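Witside Kitchen Notes: read me first

Welcome, and thank you for looking in. Witside Kitchen Notes is a collection of home recipes written out as plain text files, one dish to a file, with all the amounts given by weight. It began as a folder on my own computer, full of half-finished notes with titles like "soup good" and "soup better", and it has slowly grown into something I'm no longer embarrassed to share. If you cook for a small household and you're tired of guessing how big somebody else's cup is, I hope you'll find a few things in it to your liking.

Last tidied: August 30, 2019

What's in the folder

There are 40 recipes at present. Most are everyday suppers and soups, 16 are baking of one sort or another, and the remainder are jams, pickles and the sort of thing you make when the garden (or a neighbour's garden) gets ahead of you. Each recipe sits in its own file, named after the dish in small letters with dashes between the words, so the leek and barley soup is leek-and-barley-soup.txt and so on. Please do keep to this if you send me anything, as the index is built from the file names and goes into a sulk if it meets a capital letter.

How a recipe is laid out

Every file has the same 5 parts, always in the same order: title, servings, ingredients, method, notes. The ingredients are listed one to a line, with the weight first, then the unit, then the name. Weights are in grams all the way through, liquids included, which I know looks odd the first time you weigh out milk, but you do get used to it and there's one less jug to wash up! Small amounts of salt, spice and raising agents are given in level teaspoons, my old scale being hopeless with anything lighter than a coin.

Fruit and vegetables are weighed as they come, skin and stalks and all, unless the line has the word "prepared" at the end. I changed my mind on this in March and went back through the whole lot, so if you have an older copy, please throw it away and take a fresh one. The squash recipes were the worst for it. A recipe that says 600 g squash and one that says 600 g squash, prepared, will give you two very different pans of soup.
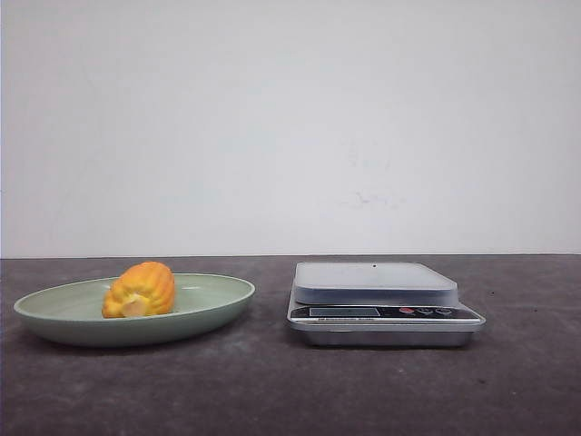
Kitchen scale and a ribbed orange fruit on a green plate.

If your scale has a button for setting it back to zero, put your bowl on first, press it, and then add things one after another. All the cake recipes are written in an order that lets you do this in a single bowl as far as possible. The Rellitz loaf is the exception and wants three bowls, and I'm sorry about that, but I've tried it every other way and it comes out like a doorstep.

Where the recipes come from

A good many are family ones, copied from a tin of cards that had got so splashed I could only read them by holding them up to the window. Others I worked out for myself over a lot of evenings. The pickles and chutneys were shared by members of the Zirnby allotment group, who kindly agreed to have them included, and the two flatbreads came from the Mthembu bakery after I had asked so many questions at the counter that it was probably quicker to write it all down for me.

Things I know are wrong

Oven temperatures are for a fan oven and haven't been checked in any other kind. Servings are on the generous side. The plum jam file still has the sugar listed twice (use the second figure, please, the first is from an old batch). There's nothing in the way of nutrition figures and I don't plan to add them. Allergens are not marked either, so do read the ingredients through properly before cooking for somebody else.

Using and sharing

Cook from it, print it, scribble on it, pass it round. If you put the recipes into a booklet or on a page of your own, I only ask that you mention Witside Kitchen Notes and leave the Zirnby and Mthembu credits where they are at the foot of each file.

Sending corrections

Corrections are very welcome, even tiny ones. Tell me the file name, what you cooked, and what you'd change, and if you altered an amount, please give it in grams. I usually try a change at home before it goes in, so a cake may take a week or two and a chutney will take a good deal longer.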